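Hand-guided demonstration (robotics)

From Polilari, the open reference on automation. Last revised 2023-01-31.

Hand-guided demonstration is a family of methods in which a person shows a robot a task by performing it, either with the robot's own arm or with a separate tool that stands in for the arm's end. The motion is recorded, usually together with camera images, and the recording is used to replay the task or to train a control policy. The term is often used loosely to include remote control, which some authors treat as a separate category.

Terminology

The person giving the demonstration is called the demonstrator or operator. One complete performance of the task, from a defined start state to a defined end state, is an episode. The part of the robot that touches the object is the end effector. A policy is a program that takes sensor readings as input and produces motion commands as output.

Methods

Kinesthetic teaching. The operator takes hold of the arm and moves it through the task while the joint motors are set to offer little resistance. Joint angles are read directly from the encoders, so the recorded path is always one the arm can reach. The operator's hands and body are often in view of any fixed camera, and heavy arms are tiring to move accurately. Tasks needing two arms at once are difficult for one person.

Remote control. The operator moves an input device and the robot follows. Input devices include joysticks, tracked hand controllers and leader arms, the last being smaller or identical copies of the working arm. Remote control keeps the operator out of the work area, but contact forces are usually felt weakly or not at all. Delay between the input and the arm's response slows the work and tends to produce a stop-and-start style of motion, which a trained policy may then copy.

Hand-held grippers. The operator carries a gripper with the same fingertips as the robot's and does the task with it directly. No robot needs to be present. A camera mounted on the tool records the workspace from behind the jaws, and the position of the tool is estimated afterwards from the images, from inertial sensors or from both. Jaw opening is measured by a sensor or read from markers on the fingers. Because the tool is portable, episodes can be gathered in kitchens, bedrooms and workshops as well as in laboratories.

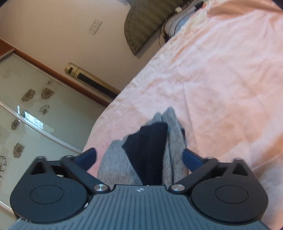

The main weakness of the hand-held approach is that a person can make motions the arm can't. A wrist may turn further or faster than the joint limits allow, and such episodes have to be filtered out or slowed down before use. Position tracking can also fail when the camera is brought close to a plain surface, or when most of its view is taken up by an object that moves with the tool.

Soft materials

Clothing, bedding and towels are common subjects for demonstration because their behaviour is hard to model. A garment has no fixed shape, and its state can't be described by a position and an angle alone. Folds hide edges and openings, and two garments of the same pattern will rarely fall the same way. Demonstrators are therefore asked to vary the starting arrangement between episodes — by dropping, turning or bunching the item — and to keep to one order of steps once they begin.

Grip placement matters more than speed. A pinch that takes in several layers lifts the garment as a bundle, while a pinch on a single layer opens it out. Soft fingertip pads tolerate small errors in placement but wear with use and alter the grip as they do.

Recording practice

Procedures differ between groups. The Unby protocol, published in September and widely copied by smaller laboratories, calls for 40 accepted episodes for each object and room pairing. It also requires two operators, so that one person's habits don't dominate the set. Failed grasps may be kept if the operator recovers within the same episode, and are labelled as such.

The Buvska format stores images, tool position and jaw opening as separate streams with a shared clock. Files are split by episode. Wojcik, an open-source checking tool, reads the format and flags dropped images, clock drift and jumps in the estimated position. It doesn't judge whether the task was done well; that is left to a human reviewer.

Limitations

Trained policies copy flaws in the demonstrations as readily as skill. Pauses, needless regrasps and inconsistent step order all lower performance. Differences in lighting, camera height or fingertip wear between recording and use have a similar effect — often a larger one than a modest change in the number of episodes.

See also

End effector
Imitation learning
Leader arm
Teach pendant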